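Another p-value with a good publicist

Posted Aug 7, 2026

A reader forwarded me the Skernside sleep study and asked what I thought. I think I'd like to see the raw data, and I don't expect to.

The claim is that people who keep a regular bedtime score better on a memory test. Fine, maybe they do. The analysis started with 2000 volunteers and ended with 1389 in the main model. The paper gives one sentence to the missing people: they were "excluded for incomplete records." Incomplete how? If the folks with chaotic sleep are also the folks who forget to fill in a sleep diary, then dropping them changes the question you're answering.

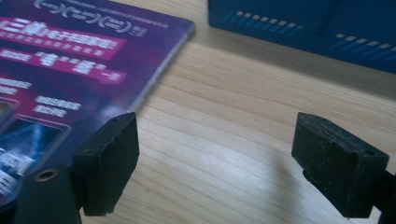 Purple magazine on a wooden table.

Then there's the subgroup of 355 shift workers, where the effect is supposed to be strongest. I went looking for the plan that said shift workers would be examined separately. I couldn't find one. The supplement lists 5 other ways they could have sliced the sample, and those get a line each saying the results were "broadly similar," with no intervals. Broadly similar to what? An estimate near zero with a wide enough interval is broadly similar to almost anything.

I put a grumpier version of this on the mailing list last night and got some pushback. 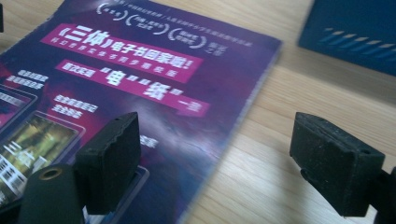
Raluca Pană wrote back that I was being unfair about the dropouts, that multiple imputation would have rested on assumptions just as shaky, and that at least a complete-case analysis is easy to understand. She has a point on the second part. I still don't buy it. Easy to understand is nice, but I'd rather see both analyses and find out how far apart they land. If the answer moves a lot, tell me.

Marius Pîrvu wanted to know what I would have done with the shift workers. Partial pooling, a model with all the subgroups in it, and a plot of every estimate. It's a few extra lines of code. I suspect the shift worker effect would shrink a good deal toward the rest, but I can't check that from a summary table.

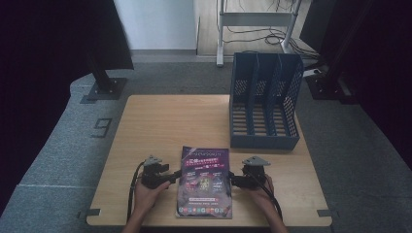 What would change my mind

The excluded records, even just their baseline numbers next to everybody else's. An analysis plan with a date on it. I've emailed the authors for both and will post whatever comes back.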